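Section 4. Setting up the Pelell countertop water filter

This section covers unpacking, choosing a location, preparing the cartridge, connecting the filter to the kitchen faucet, and the first flush. Read sections 4.1 through 4.3 before you open the cartridge pouch. Once the pouch is open, the cartridge should be installed the same day.

Revised March 28, 2025. Replaces the August edition, which showed the old two-hose connection.

4.1 What is in the box

Filter housing with base
Housing cap with blue gasket
Cartridge, sealed in a foil pouch
Diverter valve
Hose, 30 inches, white, already attached to the base
Two threaded adapters (one inside thread, one outside thread)
Spare washers in a small bag
Cap wrench

The spare washers are easy to lose. They are taped to the underside of the top cardboard insert. Check there before you recycle the carton.

If a part is missing, do not return the filter to the store. Write to the parts desk at Dudek with the model number from the label on the base and the name of the missing part.

4.2 Before you start

You will need a clean towel, a bowl or pitcher, and a pair of pliers if the aerator on your faucet is tight. No other tools are required. Do not use thread tape on the diverter valve. The washers make the seal, and tape keeps the valve from seating.

Check the faucet. The filter fits faucets with a removable aerator, the small screen piece at the tip of the spout. It does not fit pull-out sprayers, pull-down sprayers, or faucets with a built-in sensor.

CAUTION: Use with cold water only. Hot water damages the cartridge and can soften the hose where it meets the valve. If hot water runs through the cartridge by accident, replace the cartridge.

CAUTION: Do not use with water of unknown quality. If your water comes from a private well, have it tested first.

4.3 Choosing a location

The filter sits to the left or right of the sink. The hose is not meant to be extended. Place the base so the hose makes one wide curve to the faucet with no kinks and no strain at either end.

1. Clear a space beside the sink and wipe it dry.
2. Set the base down with the hose outlet facing the faucet.
3. Press down on each side of the base in turn. It should not rock.
4. Swing the faucet through its full range. The hose should follow without pulling the base.

Laminate, stone, tile, and sealed wood are all suitable. On unsealed or oiled wood, put a tray or a folded cloth under the base. A small amount of moisture collects under the base in humid weather and can leave a ring if it stays there for weeks.

Keep the filter at least 9 inches from a stove burner, toaster, or other source of heat. Avoid a spot that gets direct sun for most of the day. Sunlight through the clear cap encourages algae to grow inside the housing.

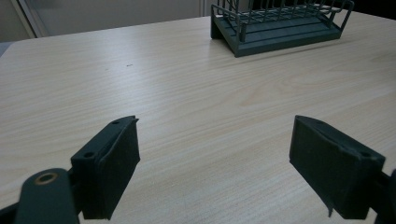
If the only space you have is on the far side of a double sink, turn the base so the hose outlet faces the wall and bring the hose around behind the faucet. This uses most of its length, so test the faucet swing again afterward.

Note: The filter may be stored in a cabinet between uses, but it must stay upright. Laying it down drains water into the cap and dries out part of the cartridge.

4.4 Preparing the cartridge

1. Wash your hands.
2. Cut the foil pouch along the dotted line. Some fine black dust in the pouch is normal. It is carbon and is harmless.
3. Remove the plastic plug from the bottom of the cartridge. Leave the paper label in place until step 6.
4. Rinse the outside of the cartridge under cold water for a few seconds.
5. Stand the cartridge in a bowl of cold water, open end up, until bubbles stop rising. This can take as long as 30 minutes.
6. Peel off the label and stick it to the inside of a cabinet door or the back of this guide. Write the date on it.

Skamico cartridges made for the older housing are the same length but have a narrower neck. They will go into this housing and will appear to fit, but water passes around the cartridge instead of through it. Look for the letter P molded into the bottom rim.

4.5 Installing the cartridge

1. Turn the cap counterclockwise and lift it off. Use the wrench if needed.
2. Check that the blue gasket is flat in its groove, with no twist.
3. Lower the cartridge into the housing with the open end down. Push until you feel it drop onto the post.
4. Turn the cartridge gently. It should turn but not lift.
5. Replace the cap and tighten it by hand. Then use the wrench for one more quarter turn.

Do not tighten past a quarter turn. A cap that leaks at a quarter turn nearly always has a twisted gasket, and more force will make the leak worse. Take the cap off, wet the gasket, seat it again, and repeat step 5.

4.6 Connecting the diverter valve

1. Unscrew the aerator from the faucet. Wrap it in the towel before using pliers, so the finish is not scratched.
2. Look at the threads on the spout. If they are on the outside, the valve goes straight on. If they are on the inside, choose the adapter that fits and screw it in first.
3. Place one washer in the top of the valve. Add a second washer if you are using an adapter.
4. Screw the valve onto the faucet by hand. Keep it level as the first threads catch.
5. Push the free end of the hose onto the side outlet until it clicks.
6. Pull lightly on the hose. It should stay in place.

Keep the aerator and its screen. You will need them if you move the filter to another faucet or take it with you when you move.

Note for renters: the valve makes no permanent change to the faucet. Some leases still require notice before anything is attached to the plumbing.

4.7 First flush

1. Turn the lever on the valve so it points straight down. Open the cold tap halfway and check for drips where the valve meets the faucet.
2. Turn the lever to the side. Water now passes to the filter. It takes a short time to fill the housing, and you will hear air leaving the spout.
3. Run the water until it is clear. The first water will be gray.
4. Continue for 9 minutes after it turns clear. Use this water for plants or cleaning, not for drinking.
5. Close the tap. Return the lever to the straight-down position.
6. Dry the outside of the housing and look at it again an hour later. Any moisture around the cap means the gasket should be reseated.

The spout will drip for a minute or so after each use. That is the housing emptying down to its normal level – it is not a leak.

4.8 Cartridge life

Replace the cartridge after 600 gallons or six months, whichever comes first. A household that fills two pitchers a day will normally reach six months first. A slow flow before then usually means sediment in the water. Check the screen inside the diverter valve before you order a new cartridge.

If the filter has not been used for more than a week, flush it for two minutes before drinking. After a month or more, install a new cartridge.

The replacement part number is 683. Order through Brolbridge or any store that carries the filter.

Text for this section by Krystyna Jakubowski. Procedures checked by Nimal Weerasinghe.

Continue to Section 5, Cleaning the housing.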